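Textile Inspection and Repair Technician (part-time)

Employer: Plillow
Location: Dehghan Building, Saltulwood
Hours: 3 days a week, days to be agreed
Contract: permanent, following a probationary period
Pay: Grade 7 of the Plillow pay scale, pro rata
Reports to: Workroom Manager
Advertised: September 2023

About the post

Plillow supplies and maintains bed linen, table linen and loose covers for hotels, guest houses and function rooms. Items are supplied on hire, come back after use and are laundered under contract elsewhere. They then pass through our workroom for inspection, sorting and repair before going out again.

The post-holder will work at the inspection and repair stage. The work is manual and done mostly at a table or a sewing machine. It requires good close vision (corrected if necessary), steady handling of cloth and the ability to apply a written standard in the same way at the end of a shift as at the start of it.

The vacancy arises from the extension of the Doline range, our heavier table linen, to customers outside the county. Doline cloths are larger than our standard stock and take longer to inspect. They also show faults differently: a pulled thread that would be lost in a plain white sheet is obvious in a dark, close-woven cloth under function-room lighting.

Main duties

Inspect laundered items on both faces for stains, holes, pulled threads, seam failure, shade variation and shrinkage.

Grade each item as fit for issue, repair, downgrade or withdraw, using the workroom fault guide. Record the grade and fault code against the item number.

Carry out repairs by hand and machine, including darning, patching from matched offcuts, re-hemming and replacing tapes and ties.

Measure items suspected of shrinkage. Measurements are taken with the cloth relaxed and flat, without tension, along both edges and across the centre.

Prepare withdrawn cloth for cutting down. Sound areas of large cloths are recovered for napkins and patches, and the remainder goes to the rag merchant.

Keep thread, tape and offcut stocks in order by shade number and report low stock to the Workroom Manager before the weekly order is placed.

Clean and oil the machines used, change needles at the set intervals and report any fault that cannot be cleared by re-threading or a change of needle.
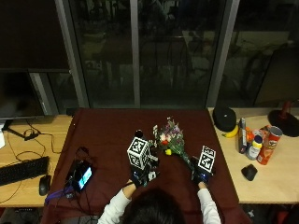 Table work on maroon cloth.

Working method and standards

A single batch contains up to 500 items of standard linen or 60 Doline cloths. Batches are not mixed. A technician who opens a batch normally finishes it, and where that is not possible the point reached is marked on the batch sheet and signed.

Items are graded before any repair is started. This matters for our records – a technician who mends as they go tends to record fewer faults than were present, and the figures are used when we negotiate with the laundry contractor. Small repairs that seem quicker to do at once should still go through the repair tray.

Dark cloths are inspected on the tables beneath the north windows, white and pale cloths on the tables at the opposite end. Lint rollers are kept at both ends. Technicians should brush down the table between colours, and should not wear loose-fibred knitwear while handling dark stock. Hand cream is not to be used in the workroom, as it marks close-woven cloth and does not always show until the item has been pressed.

Repairs to table linen are judged at the distance of a seated guest. Repairs to bed linen are judged by touch as well as by eye, with particular attention to raised seams and thread ends in the area where a person lies.

Person specification

Essential

Experience of hand sewing and of operating a lockstitch sewing machine, gained at work or at home.

Ability to match shades reliably. Candidates called for interview will be asked to complete a short colour-ordering test.

Ability to keep clear written records. Batch sheets are completed by hand and copied to the stock system at the end of the day.

Ability to lift and carry folded linen. Trolleys are provided for full batches, but individual stacks are moved between trolley and table by hand.

Desirable

Previous work in a laundry, hotel linen room, alterations shop or theatre wardrobe.

Experience of darning damask or other patterned weaves.

Knowledge of fibre content and its effect on washing and pressing temperatures.

Use of an overlocker.

No formal qualification is required. A candidate who meets the essential points but has not graded linen before will be trained to the fault guide by an experienced technician, and will not be expected to work at full batch rate during this time.

Terms

The working day is fixed once agreed and does not rotate. There is no weekend or evening work except in the fortnight before the December function season, when additional hours are offered at an enhanced rate. Acceptance of these hours is voluntary.

Paid leave is calculated pro rata. The workroom closes for one week in August, and leave is reserved for this from the annual allowance.

Employees may buy withdrawn stock at cutting price. Scissors, thimbles and small tools are supplied, although technicians who prefer their own scissors may use them provided they are marked.

The workroom is on the ground floor with step-free access from the loading yard. Table heights can be adjusted. Parking is limited, and there is a covered cycle rack beside the yard gate. The bus from Saltulwood station stops at the end of the lane.

How to apply

Applications should be made in writing to the Workroom Manager, Plillow, Dehghan Building, Saltulwood, marked "Technician vacancy". Please include a summary of relevant experience, the days on which you would be available and the contact details of one referee. The referee may be a tutor or a customer if you have not been employed in this kind of work.

A covering letter is useful but should not exceed one page. Please do not send sewn samples with the application. Candidates called for interview may bring finished pieces with them – an ordinary mend is of more interest to us than decorative work.

Interviews last one morning and consist of a conversation, the colour-ordering test and a practical exercise in which candidates grade a small stack of linen and carry out one hand repair and one machine repair. Materials are supplied. The hand repair is not timed.

Candidates who need an adjustment to any part of the process, including the practical exercise, should state this in their application or contact the workroom beforehand. All applicants will receive a reply.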